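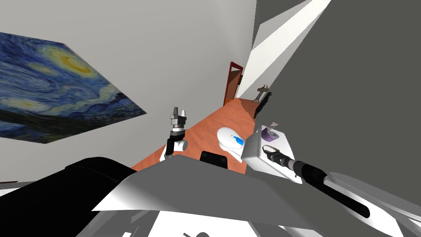
Rerau Bimanual Set, simulated portion

Rerau is a collection of demonstrations for training two-arm manipulation policies. Everything in this portion is rendered. No real robot footage is included, and the two should not be mixed without reading the notes on lighting further down.

Version of this card: 2021-02-19
Maintainer: Kohei Oshima
Simulator: Gurcombe
Number of arms: 2
Control rate: 20 Hz
Episodes: 700

What an episode contains

Each episode is one folder. Inside are the camera streams, joint positions for both arms, gripper opening for both hands, and a one-line instruction in English. The head view looks out over the robot's own torso, so the body and shoulders take up part of the picture. The wrist views are close and show the fingers of that hand at the bottom.

Rooms and objects

Rooms come from the Amier layout pack. Wall art, floor finish and door frames are picked at random when an episode is created. Small objects are drawn from a shared pool that includes computer mice, boxes, striped cylinders and metal serving pieces. Scale and starting pose are random too, and a mouse may start on its side.

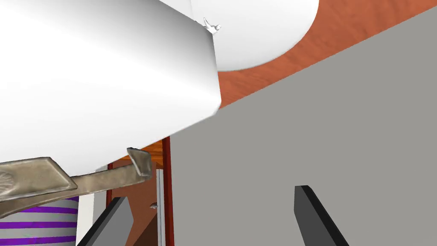

Wrist view. Purple-striped cylinder at lower left, both fingers apart.

Close views have a lot of occlusion. Arm links often cover the upper part of the picture, and an object may show only one end. We kept these episodes. If your model needs the whole object in view, filter on the visibility field in meta.json.

Splits

Train and validation are split by room layout, never by episode. There are 18 layouts held out for validation. The Chiba test rooms are kept on a separate server; write to Kohei for access.
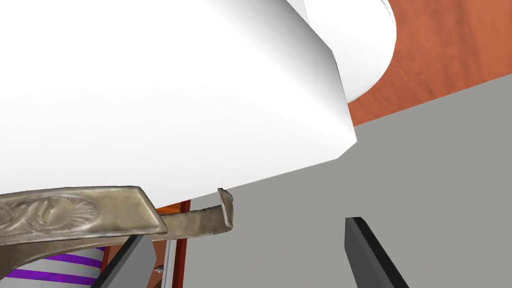 Wrist view with an embossed metal piece at left and the open gripper below.

Known problems

Small gray fragments show up in some wrist views. They have no label and should be treated as background.

Large flat surfaces have almost no texture, and depth estimated from color alone is poor on them. Use the rendered depth files.

Shadows are softer than in our lab recordings. Policies trained only on this portion did worse under the lab's ceiling lights until we added brightness changes during training.

Instructions written before October use "left hand" and "left arm" for the same thing. Later ones use "left arm" only.

Loading

Run load_episode.py with the path to an episode folder. Joint angles are in radians and gripper opening is in meters. Missing steps are stored as NaN and are not filled in.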